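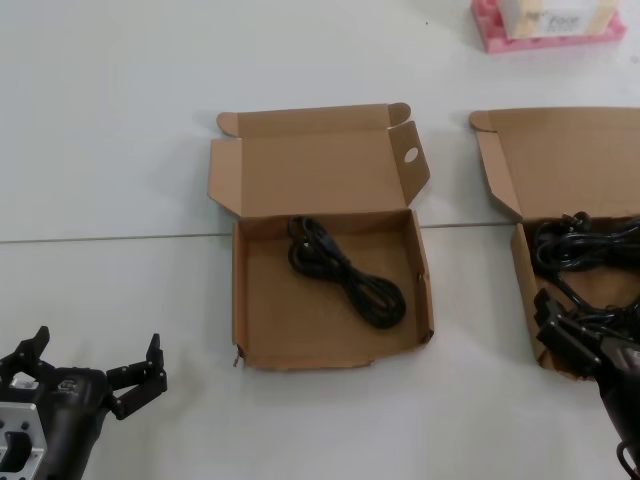
7 min read

I have now owned three standing desks, and the Lustlow is the first one I paid for with my own money, so I went in wanting to dislike it a little. The sales page promises a desk that "disappears into your day." It weighs more than my dog and came up the stairs one piece at a time. Before I get to the motor, a word on cables, a subject desk reviewers skip. A cable bundled into a loose figure eight, like the black one in the open brown box, looks tidy right up to the moment you have to run it from a wall outlet to a surface that moves up and down all day. Lustlow gives you four adhesive clips for the job. Two of mine let go by Saturday.

The price is $379 with the smaller top. That puts it right between the Rusus, a cheaper crank desk I used for two winters, and the Nazari, which my office in Canisville bought by the truckload and which most people there never raise. I mention that last part because every standing desk review should. You are buying a habit, and the box doesn't come with one.

Assembly took me an evening. The manual is drawings only, and step 7 shows a bolt going in from a side that can't be reached once step 4 is done. I backed out and started over. The bolts themselves are fine and the holes lined up, so credit where it's due.

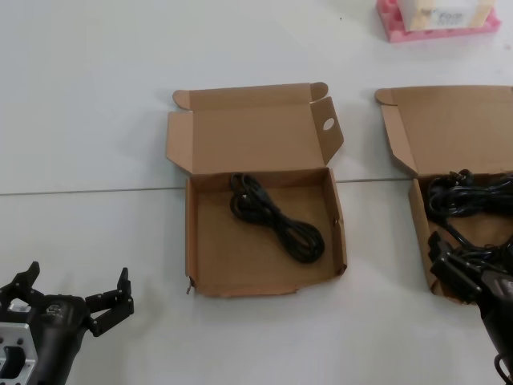
Motor and stability

The motor is quiet enough that I can use it during a call. It is also slow. Lustlow calls this "smooth," and maybe it is, but I've caught myself staying in the chair to avoid the wait.

At sitting height the desk doesn't move. At my standing height (I'm tall) it sways front to back when I type hard, and the monitor sways with it. The company's answer by email was to tighten the feet. I tightened the feet. It sways a bit less. My friend Esmaeil Hashemi, a good bit shorter than I am, tried it at his own height and couldn't see what I was complaining about, so if you're under six feet you may want to mark my score up.

The three memory buttons work. One of them forgot its setting after a power cut in February and the other two didn't, and I have no theory about that.

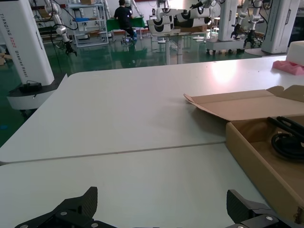
Will it help a sore back?

I can't say that it will, and I'd be careful of anyone selling furniture who does. My back felt better the first week, when I was also walking more and sleeping well. By the second month it felt the way it always has. If yours really hurts, see a doctor before you shop for desks.

The top is where I expected them to cut corners. So far it has taken coffee, a hot mug and a dropped stapler, and only the stapler left a mark. The edge is squared off and digs into my forearms when I lean, and I lean a lot. A rounded front edge costs extra. So does the drawer, the cable tray and the power strip that shows up mounted under the desk in every photo on the sales page. Add all of those and you've spent another $100

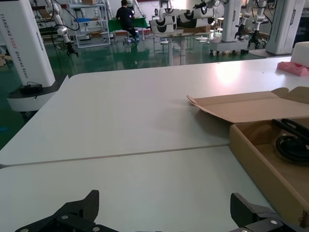 before shipping, and by then you're close enough to Nazari money that I'd want to try both in person first. The Nazari is uglier and its control panel beeps, but I never once saw my screen wobble at that office.

Returns are free for a month if you kept the packaging. I did, flat against the garage wall, and I came close to using it. What stopped me was the thought of taking the thing apart and carrying it back down.

I'm giving the Lustlow a middling score. For shorter people who already know they like to stand, it's a decent buy with the basic top and no extras. Tall people should look for something with a heavier frame. And buy your own cable clips, the screw-in kind.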